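**Sindalow opens August bookings for Zarine salt-fog chamber** 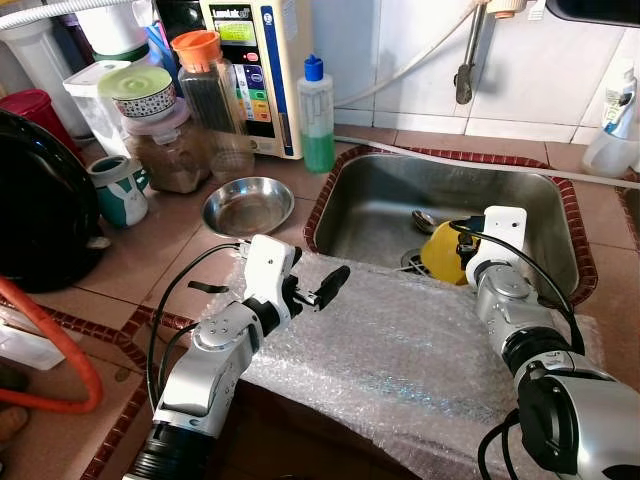 *Robotic arms at a stainless steel sink, with a yellow bowl and bubble wrap.*

Sindalow today put its Zarine salt-fog chamber on the price list, 44 weeks after announcing that it would do so shortly. The cabinet rusts things on purpose, for up to 1,672 hours at a stretch, and holds 128 test panels.

"Our customers have been corroding parts outdoors for free," said product manager Niall Pollock. "We feel they deserve an invoice."

Orders ship from August. The drain hose is, once again, sold separately.

Press contact: Thongchai Suksawat, Sindalow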